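Print this page | E-mail this page

Tandex Gripper Cell — Set-up Guide
Section 6: Running the cloth-handling demonstration on an open day

Last updated: May 13, 2022

6.1 Scope

This section covers the cloth-handling routine as run in front of visitors. It assumes that the arm has been bolted down and levelled (Section 2), that the wrist camera has been calibrated (Section 4) and that the operator has completed the Drirovo induction. For unattended running, see Section 8. Visitors must not operate the pendant.

6.2 Before visitors arrive

1. Set the barrier 2 metres from the arm base on all open sides. The floor tape supplied with the cell marks the working reach only and does not replace the barrier.

2. Switch on the controller and allow 45 minutes for warm-up. Pick accuracy drifts during this period and the camera check in step 4 will not hold if it is done early.

3. Load the routine CLOTH DEMO from the Ekow menu. Check that the speed limit reads 117 mm/s. If a higher value is shown, the production profile is still active and must be unloaded first.

4. Run the camera check. Repeat it if the room lights are changed afterwards.

5. Press each emergency stop in turn and reset it. Record both results in the log.

Note: Plain, light cloths without a printed pattern are preferred. Towels with a looped pile tend to catch on the fingertips. Remove pins, labels and buttons.

6.3 Starting the demonstration

1. Place one cloth in the tray, loosely heaped. Do not fold it.

2. Step back behind the barrier and close the gate. The gate lamp changes from amber to green.

3. Press START. The arm moves to the viewing position, opens the fingers and waits for confirmation.

4. Press CONFIRM. The fingers close on the highest point found by the camera and the arm lifts.

5. Watch the wrist camera picture on the visitor screen. With a good grip the cloth is gathered between the two fingers and shows creases where it is pinched. 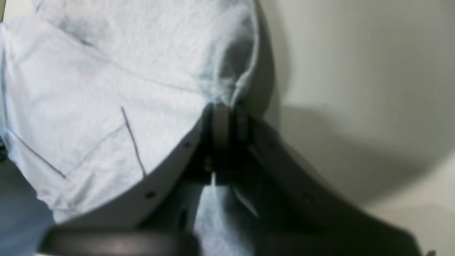 Bok-nam Ahn

6. If the grip is acceptable, press CONTINUE. The arm carries the cloth to the second tray and lets go.

7. If the grip is not acceptable, press RETRY. The cloth is returned to the first tray and steps 4 and 5 are repeated. After three retries the routine ends and the cloth must be re-heaped by hand.

CAUTION: Do not reach over the barrier to free a snagged cloth. Press an emergency stop, wait for the brakes to engage, then open the gate.

Note: The default closing force suits thin cotton. Raise it one step at a time for heavier cloth. The April release moved this setting from the Tools page to the Grip page — older printed copies of this guide show the former position.

6.4 Visitor questions during a run

The operator should not answer questions while the arm is moving. Pause the routine with HOLD, answer, and press CONTINUE when the group is ready. HOLD keeps the fingers closed. It is not a safety stop and the gate must stay shut.

6.5 After the last run

1. Send the arm to PARK and wait for the brakes.

2. Wipe the fingers with a dry cloth and remove lint from the joint between them.

3. Note the cycle count. The finger pads are replaced at 2,000 cycles, using the Jeon pad kit only.

4. Reload the production profile and restore the usual speed limit before handing the cell back.

Related items
Section 4: Wrist camera calibration
Section 7: Replacing finger pads
Section 8: Unattended running
Open day checklist for operators

Print this page | E-mail this page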